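Ticket 263: Kettle on back table trips the socket circuit
Site: Haner, first floor
Raised by: Dritano front desk
Assigned to: Chih-ming Cheung
Status: Monitoring
Priority: Normal

Reported fault
Kettle cuts out part way through boiling and the wall sockets on that side of the room go dead. The desk lamp on the same table goes off with it. Resetting the breaker restores power. Happened twice on Sunday, both times with the kettle close to full. Reporter asks for a new kettle.

Initial checks
Breaker found in the on position. Kettle lifted from base, contacts inspected, no scorching. Light scale on the element plate. Base wiped and left to dry. Kettle boiled with the lamp off: no trip. Kettle boiled with the lamp on: no trip. The fault could not be reproduced with those two items alone.

Load on the circuit
The label on the underside of the kettle base gives 2,048 W. The heater in the next room (Ollent, two settings) turned out to be on the same circuit. With the heater on high and the kettle on, the breaker went after 300 seconds. Repeated once with the same result. With the heater on low, two full boils completed without a trip. 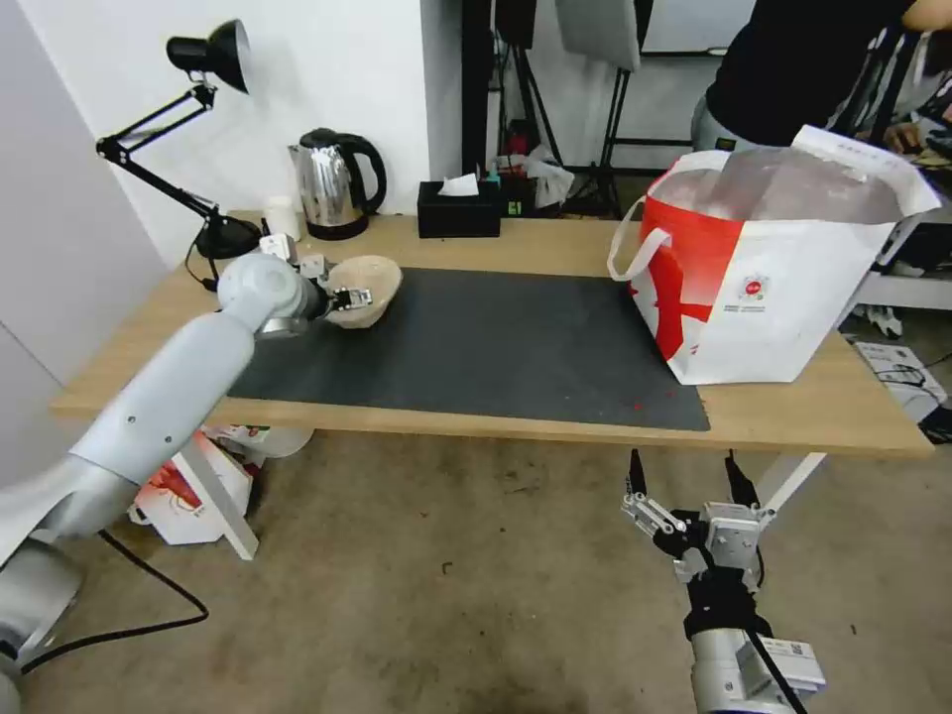 Back table, Haner first floor. Kettle at the wall, tissue box to its right, lamp clamped at the left corner.

Kettle position
Steam rises close to the wall and the tissue box. Neither is connected with the trip, but the tissues should go to the other end of the table. The paper shopping bag also needs to come off the tabletop before the kettle is used, as it has a plastic liner and stands open. The bowl can stay on the mat. Lamp clamp checked and tight.

Actions
Heater moved to the corridor socket, which is on a separate breaker. Kettle descaled, rinsed and boiled three times with the lamp on. No trip. Cable on the base straightened and the slack taken up behind the table.

Kettle not replaced. The Yu unit held in the store cupboard draws more than this one and would make the problem worse if the heater came back.

Update, 16:40
Front desk reports the heater was back in its old socket after lunch. Breaker had not tripped, heater was on low. Moved again and a label put on the socket: NO HEATER.

Outstanding
Confirm with Ollent whether the high setting can be locked out.
Ticket to stay open until the kettle has been through a full week of normal use.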